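By August Pauline Whitlock could hear a bad pivot from across the house. Unit 4 had come back from Hunley with a click in its left arm, and she was delighted – a click was something you could find!

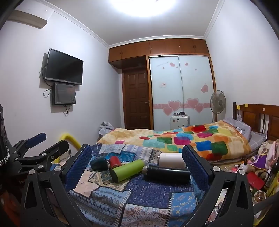
Pivot screws on a Sako gripper loosen in pairs. Pauline backed both out, cleaned the threads and ran them home again, a quarter turn at a time. Then she squeezed. The blue pads came up facing each other, square and level, with the lime-green thermos lying beyond them on the patchwork quilt.

"Listen," she told Hollis, and squeezed again. No click. She wrote 212 in the log and reached for the thermos.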